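3 min read

I was on the night shift at Flodness when the arm stopped letting go. It would pick up a block just fine, then hang on to it like a toddler with a cookie. I typed "open" maybe 12 times. Nothing.

So I called Shamim, who was asleep – or had been.

"Is it the dark blue one?" she asked.

I looked at the screen. It was the dark blue one.

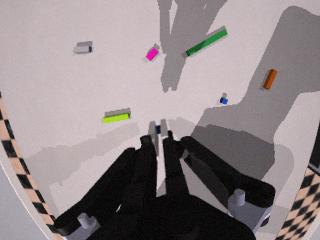

"Same as in June," she said. "Don't restart it, okay? Jasper restarted it and the next grab closed with 400 newtons."

My thumb was already on the restart key. I took it off very slowly, put the phone on speaker, and asked her what Jasper did after that.

"He called me," she said. "Go get the log."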